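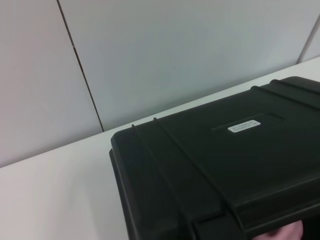 13 September 2025. Migration of the shared calendar and address book from the old groupware server (Toledo) to the new one (Solska). Entry by Candela Campos, with additions by Eusebio Miranda where marked. The disks holding the last full copy of Toledo are to be kept off the server shelf until the December review. They should go in a hard-shell case of the black plastic kind, with a rounded corner and raised ribs across the lid, and the label should carry the name of the server as well as the date of the copy. The previous label gave the date only, and an hour was lost in working out which machine it referred to.

State at the start of work

Toledo was still accepting logins. The notice asking staff to save their work and leave had been sent the previous afternoon, but two sessions remained open, both belonging to the accounts office. They were closed by agreement over the telephone. The web front end was then put into maintenance mode and the scheduled jobs were stopped. The reminder job has to be stopped separately from the others, as it runs under its own user and does not appear in the main list.

Copy of the database

The dump was taken with the application stopped and completed without warnings. Row counts for the contacts, events and participants tables were written down before and after loading on Solska and they agree. The count for the log table does not agree. The loading script leaves out entries older than the retention limit, and no action is proposed.

The attachments directory was copied separately. Ownership of the files was wrong on arrival: everything belonged to the account that ran the copy, and the web server could read the files but not write to them. This was corrected before anybody was let in. The command is now in the procedure, after the copy and before the first test login.

Character sets

This took most of the morning. Names with accents appeared correctly in the address book list but were broken in the detail view and in exported cards. The old tables had been declared in one character set and filled in another, and the old application had been hiding the fault for years. The dump was taken again with the character set given explicitly, loaded into an empty database, and checked against 10 names chosen beforehand. All of them displayed properly in the list, the detail view and the export. The first load was dropped. Colleagues repeating this work should test the export and should not rely on the list.

Recurring events

Weekly and monthly series came across as expected. Series with exceptions did not. Where one meeting in a series had been moved, both the moved meeting and the original appeared on Solska. Nedivden, the small conversion tool we use between the two formats, writes the exception as a separate event and omits the line that removes the original date. There is an option to write that line, and it is off unless requested. With the option on, the duplicates disappeared from the test calendars. The room bookings calendar still showed 4 duplicates, which had been entered by hand on Toledo and were genuine double bookings. They have been left as they are and the persons concerned have been informed.

Mail settings

Outgoing mail was first set to go through the local service on Solska. Test invitations were accepted and then held by the relay, as the sender address did not match the account. The setting now points to the relay directly, with a login of its own, and invitations arrive within about 2 minutes. The password is in the usual store under Solska and is not to be written in this notebook.

Note by E. Miranda: the sender name still read "Toledo" in the reply header after this change. It is kept in a second place, under the site settings, and has to be altered there as well. Done.

Phones and desktop clients

The address for synchronisation has changed. A redirect was placed on the old address, and it works for the desktop clients. Some telephones do not follow it and report a wrong password, which is misleading. For these the account has to be removed and added again. Staff should be told to check first that any contacts created on the telephone itself have been saved, as removing the account takes away everything stored under it.

Skarnano, who supply the support contract, were asked whether the redirect could be replaced by something the telephones accept. Their reply suggests a service record in the name server. This has not been tried.

Open points

Restore test from the Toledo disks on a spare machine – C. Campos, before the December review.
Service record for synchronisation, as suggested by Skarnano – E. Miranda.
Option for exceptions in Nedivden to be made the default in our own wrapper script.
Nightly backup on Solska covers the database only. The attachments directory must be added to the job, and until then it is to be copied by hand at the end of each working day.
Toledo stays switched on, without network access, until the restore test has been signed off by both of us.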